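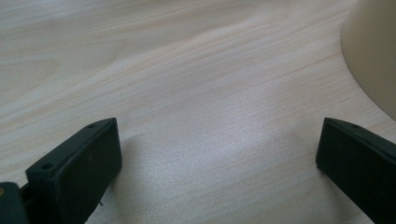

Budgeting for hand-held grippers - how many spares?

3 min read

Ingrid Thibodeaux

Need to put in a number by Friday and I'm stuck. We want to do small tabletop tasks, cups and little containers with lids, one person using two hand-held grippers. Quote from Levness is 2,476 for the pair, cables included. Fingers are extra, 497 a set, and they push the set of 5 pretty hard.

Is that normal? I was going to buy one spare set and put the rest into a second table setup. Also no idea what to plan for the small stuff - stands, tape, cables, chairs. Last year I left all that out and got yelled at in April.

Work is all two-handed, light things mostly, some of them smooth plastic. 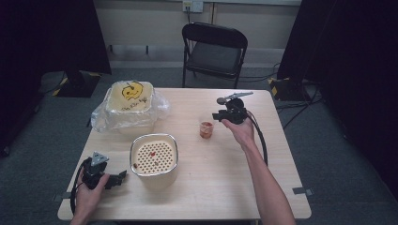
Babar Yousafzai

Don't buy 5. We did with the Bralteo ones and three sets are still in the bag. One spare per gripper is fine to start, reorder when you open the last one. Ask about lead time tho, ours was slow and that matters more than the price.

Cables are what got us. Had to send one back and the whole station sat there. Get a spare cable for each side before you think about a second table. And ask if the fingers are the same left and right, on ours they weren't and we ordered wrong the first time.

For the small stuff I just put in a line called "station" and make it the price of one finger set. Never had it questoined. Stands you can get used.

Also get the quote in writing with shipping on it. Levness added it later for us.

12 shares

Lashari

depends on your tasks. we use Estska, cheaper, no complaints so far

Ingrid Thibodeaux

Thanks both. Going with one spare set per gripper and two cables, second table can wait till next year. Emailed them about left/right and shipping, will post what they say. Lashari - do you remember if Estska sells fingers seperately or only with the whole unit?

4 comments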